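Chapter 5

Fibers, Yarns, and Fabrics

What you will learn in this chapter

The difference between a fiber, a yarn, and a fabric
How natural and manufactured fibers are grouped
Why knitted and woven fabrics behave differently
How to read a fiber content label
How to record a fabric sample in your notebook

Words to know: staple, filament, ply, spinning, knit, weave, course, wale, blend, hand

Introduction

Most people handle cloth from the moment they wake up. Sheets, towels, shirts, curtains, and car seats are all textiles, and each was made from fibers chosen for a certain job. A bath towel has to soak up water. A raincoat has to keep it out. A seat cover has to stand up to years of rubbing.

In Chapter 4 you looked at how clothing is cut and sized. This chapter goes back a step, to the material itself. You will not need a sewing machine for any of the work here. You will need a hand lens, a ruler, a pair of small scissors, and the notebook you started at the beginning of the course.

From fiber to fabric

A fiber is the smallest part of a textile that you can see and pick out with your fingers. Pull a cotton ball apart and the fine hairs that come loose are fibers. Cotton fibers are short. Short fibers are called staple fibers, and they must be twisted together before they are long enough to use. Silk comes off the cocoon in one very long strand, called a filament. Nylon and polyester are also made as filaments, though a factory may chop them into staple lengths so that they can be spun like cotton or wool.

A yarn is a strand made from fibers. Spinning draws the fibers out and twists them so they grip one another. More twist gives a firmer, stronger yarn, up to a point. Too much twist makes a yarn that kinks and curls back on itself. Two or more single yarns twisted together make a plied yarn. Take a piece of knitting yarn and turn it against its twist, and you will see the plies separate.

A fabric is made when yarns are joined into a flat or shaped piece. Some fabrics skip the yarn stage. Felt is made by pressing and matting fibers directly, and so are many cleaning wipes and tea bags.

Knits and weaves

A woven fabric has two sets of yarns that cross at right angles. The lengthwise yarns are the warp and the crosswise yarns are the weft. Since the yarns lie nearly straight, a plain woven cloth has little stretch along either set. It stretches more on the diagonal, called the bias.

A knitted fabric is made of loops. Each row of loops running across the fabric is a course, and each column running up and down is a wale. When the fabric is pulled, the loops change shape, and the fabric gets wider or longer without the yarn itself stretching. This is why knits are used for T-shirts, sweaters, underwear, and socks. A sock has to pass over the heel, which is the widest part it meets, and then fit closely around the ankle.

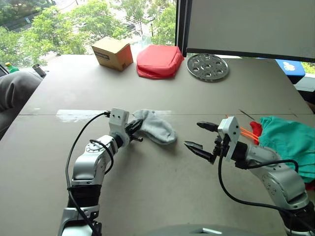 Fiber content and blends

Clothing sold in many countries must carry a label that gives the fibers by percentage of weight. The fiber present in the greatest amount usually comes first. A label that lists two or more fibers describes a blend. Blends are made to combine properties, to lower the price, or both. A common work shirt blend joins cotton, which takes up moisture, with polyester, which dries fast and holds its shape.

A small amount of one fiber can change a fabric a great deal. A stretch fabric may hold only 5 percent elastane and still spring back well after being pulled.

Trade names can confuse a reader. A company may sell a fiber or finish under a name of its own, and the name alone does not tell you what the fiber is. In the sample cards for this course, Suvix is a polyester filament and Vekedari is a blend of wool and nylon. Look for the generic name next to the trade name before you write anything in your notebook.

Hand

The way a fabric feels is called its hand. Words such as crisp, soft, harsh, limp, and slick describe hand. These words are useful, but two people may not use them in the same way. Compare samples side by side, and write down which is stiffer or smoother.

Activity 5.1: Recording a sample

1. Cut a square from the fabric and tape it to a clean page along its top edge only, so that you can lift it and see the back.
2. Look at both sides with the hand lens. Write down whether the fabric is knit, woven, or neither.
3. Mark a line 30 millimeters long and count the wales or warp yarns that cross it.
4. Pull the sample gently in each direction and note where it stretches most.
5. Copy the fiber content from the label or card.

Keep this page. You will add the results of the absorbency test in Section 5.2 and the burn test demonstrated by your teacher in Section 5.4.

5.1 Natural Fibers

Natural fibers come from plants and animals. Plant fibers are made mostly of cellulose, and animal fibers are made of protein.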